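11 April 2024

Notebook, headset bench. Long one today, so get a coffee.

Picked up where I left off with the Plundent module, the one where the trainee isolates a pump and swaps the strainer basket. The version we sent over in August had the whole job as one run, start to finish, and it took 19 minutes if you knew what you were doing. Way too long in a headset! People come out pink in the face and remember the last thing they did and nothing else. So this morning I finally chopped it up. It's now 4 short scenes, each with its own start point, and you can repeat any of them without going back to the beginning. Should have done that from day one, but I was in love with the walk down the pump room (it does look good, the pipes are lovely, I'm keeping the pipes).

Splitting it broke the save states, of course. If you finish the drain-down and then load the strainer scene, Porkik puts the drain valve back to closed, because the valve's state lives in the scene file and not in the trainee record. I moved it over by hand for now. Anyone opening the project: the valve states are in the table called "carry", and please don't rename it, the script looks for that exact word and fails without saying so. I lost most of an hour to a capital C.

Next job was the cover bolts. Old complaint from Sudheer Naidu, who tried the August build and told me the bolts felt like they were "made of soap." Fair. I had the grab zone set very wide so nobody would get stuck, and that means your hand snaps to a bolt you weren't even reaching for. Tightened it in small steps and tried each one with the gloves on and with them off. Without gloves it's fine quite a long way down. With gloves the tracking wobbles and a tight zone is just mean. Settled on something in the middle and added a little click when the hand is close enough to grab. The click helps more than the zone does, I think. Sound is cheap, we should use more of it.
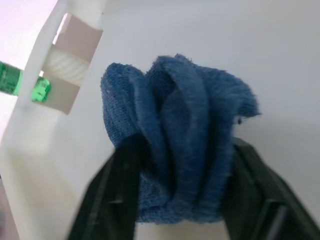 Blue towel held between the black gripper fingers.

Then comfort. I've been putting this off. The two Lerell headsets have different straps, and the older one slides forward when you look down, and this entire job is looking down. By the time you've got the second bolt out you're looking at your own nose. Tried the strap from the newer unit on the older one and it clips on but the dial rubs the cable. Tried padding at the back, better. Moving the pump up to waist height in the virtual room was best of all, and I feel bad about it, since the real one sits at shin level and the kneeling is part of the job. Asked myself what we're teaching. The order of the steps, mostly: isolate, check, drain, check again, open. You can teach that at waist height. Kneeling they can practice on the real skid with their real knees. I'll put a note in the instructor sheet so they don't get a surprise.

Tried the waist-height version twice all the way through, seated and then standing. Seated I kept whacking the desk. Standing is the way to go, with the floor boundary drawn bigger than the software suggests. The default one lets you lean right out of it and the view goes gray at exactly the wrong moment, when you've got the cover half off. Note to whoever sets up at Plundent: draw it by walking, not by pointing the controller from the middle of the room.

The feedback screen also got a going over. It used to show a score at the end, a big cheerful percentage, and I've taken it out. Trainees chased the number. One of the shift leads told me his crew had worked out you could skip the second pressure check and still get a pass, which is the one step I'd lose sleep over! Now it lists what you missed, in plain words, and sends you back to that scene. The wording still needs work. "You did not verify zero pressure" sounds like a parking ticket. Trying "Go back and read the gauge before you open the cover."

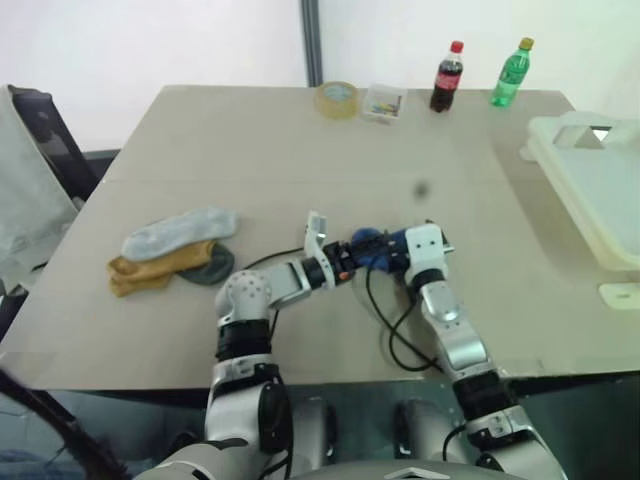
Two-handed steps are the bit I still don't have right. Lifting the strainer basket takes both hands, one under and one steadying, and Porkik only really believes in one hand at a time: whichever grabs first owns the basket and the other just passes through it like a ghost. I've sketched a shared grab where the basket follows the midpoint between the hands. Works until your hands cross, then it flips upside down and dumps imaginary sludge on your feet. Look at the arms over the gray-beige table, one bent over from the left and the other coming up from the lower right, with their ends close together near that dark-blue sock. That's pretty much the approach I want for the trainee's hands, from two sides and meeting over the thing, so I'm going to put a handle zone on each side of the basket and have each one accept only the hand from its own side. No crossing, no flip. Left-handers might hate it, need to find one.

Also had a go at the Ostrowski text, the printed procedure that Plundent wants shown on a clipboard inside the headset. It's far too small to read. Blowing up the type makes the clipboard the size of a door. I'm leaning toward one step per page with a thumb button to flip, and the full paper copy handed over at the start of the class.

Left to do:
- handle zones on the basket, then get someone else to try and break it
- reroute the cable on the older headset
- ask Plundent which gauge face they use now, mine is a guess
- instructor sheet, waist height note
- copy the project to the shared drive (the "carry" table too)

3 comments
Share 5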